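Textbooks > Shop Practice > Workcell Maintenance

Chapter 8
Looking After the Gripper

Before you start: read Chapter 7 on lockout. Have the Wistham cell log open, a hex key set, a clean rag, a straightedge, and the spare pads from drawer 2.

Most trouble in a small cell starts at the fingers. Not the controller, not the code. The fingers. They touch everything, they get bumped, they get wiped down with the wrong stuff, and then one morning the Bundix cell is dropping parts and the operator is retyping grip widths that were fine all along. This chapter covers one gripper on one cell, start to finish. Two-finger type, flat pads, screw-on. Learn this one properly and the others in the back half of the book will go faster.

What you will be able to do at the end: open and park the tool safely, check the pads by eye and by straightedge, change a pad, reset zero, write it up. In that order. Students like to skip to the pad change. Don't.

8.1 Open, park, look

Jog to the service position and open the fingers all the way. Both sides should move the same distance and stop at the same time. If one lags, stop and go to 8.4, don't force it by hand. Then get down to the level of the pads and look along them toward the table.
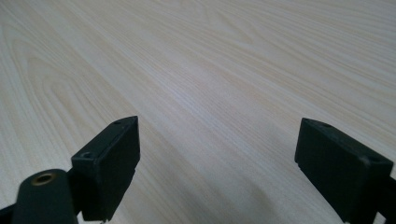 Fasteners come next, before any cleaning, becuase a loose pad will shift under the rag and you will blame the wrong thing later. Start with the pads. With the tool open and nothing between the fingers you can see both screw holes on top of the right-hand pad, and the two on the left one, the second of them very small and up near the point. Check each for packed dust and cracked edges. Then the rounded mount by the left finger - the brass-colored threaded insert should sit square in the black housing. Tilted or proud of the surface means it has started to pull. Do not run a screw into a tilted insert. Tag the tool and swap the mount.

After that the inner faces. Flat, smooth, no dents, no glue. Lay the straightedge across each one and hold a light behind it. Any gap you can see is too much for thin stock. Light scuffs are fine and can be left alone.

8.2 How often

Pad check every 1,000 cycles, or at shift change if the cell is running abrasive parts. Full service at 80 hours. The Friesen line runs longer between services but its pads are a different material, so don't copy thier interval. Write down the cycle count before you power off. Some counters reset, and then you are guessing.

8.3 Cleaning

Dry rag first. Damp rag second, water only. No solvent on the pads, ever, it softens some plastics and the damage won't show for a week. Keep the rag out of the threads. Wipe the table under the tool too - grit on the table ends up on the next part and from there on the pad.

Shop note: the Geneck fixture has its own wipe-down sheet, kept with the fixture. Use that one for the fixture and this one for the gripper. Mixing them up is the usual reason for a failed June audit.

Terms used in this chapter: pad, finger, mount, insert, service position, zero, stroke. Definitions at the back.

Next: 8.4 Uneven stroke

Workcell Maintenance, student edition. All rights reserved. Back to top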